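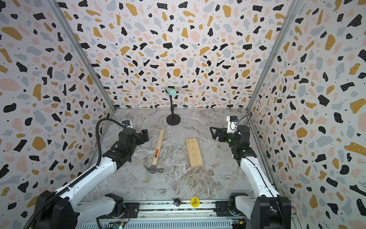
Figure 1. The two-arm cell with hammer, nail and plank.

Automation at the Ikwood Crate Shop: What Changes for the Bench Crew

Introduction

Ikwood builds and repairs wooden crates. Our group spent April looking at project Tallow, in which the shop is trying out robot arms for simple nailing work. We wanted to know what happens to the people at the benches when part of their job moves into a cell. We read the shop's repair log, watched the arms during the day shift and gave the crew a short written survey.

The log for the period lists 1,516 repairs. Of these, 179 were marked as single-nail jobs, the kind Tallow is meant to take over first. The rest need sorting, prying or cutting, and the shop has no plan to automate them.

How the work is divided

One arm works at the plank while the other handles the hammer. An operator lays out the parts, starts the run from the Flevlow screen and stays close by. In the old setup one person did everything at one bench and could do it while talking to a neighbor. Operators told us they talk less now – they are watching for a stop.

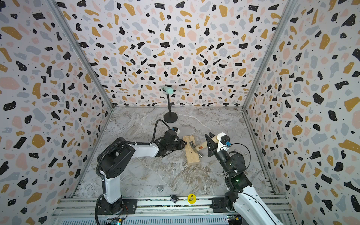
Results from the survey

Most of the crew said their wrists and shoulders felt better on days spent at the cell. The same people said the day felt longer. Several were worried about pay, as the piece rate is tied to crates finished by hand and the cell has no rate yet. Newer workers asked for training on Flevlow, and so far only the day shift has had any.
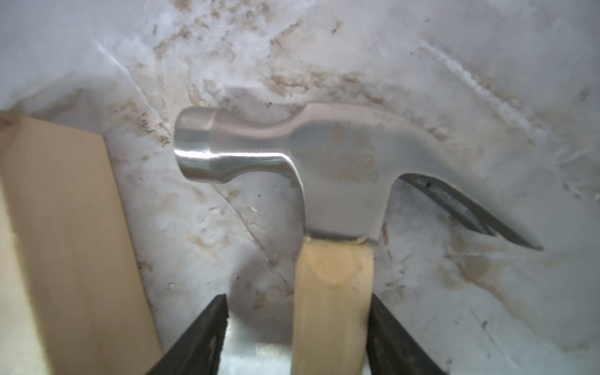

Tool handling was the topic the crew had the most to say about. Experienced workers change their hold on a hammer without thinking, choking up for a small nail and sliding back for a big one. For the arm, the hold has to be chosen. With the fingers closed on the handle just under the head, as they are here, a person would expect short, light taps. Two operators said that explaining this kind of thing to the technicians was the first time anyone had asked them how they do their job. They would like that time to be paid as training work.

Limits of this report

We saw only one shift, and the survey was filled out during breaks, so some answers are very short. The Najjar site is due to get a cell later and would make a useful comparison.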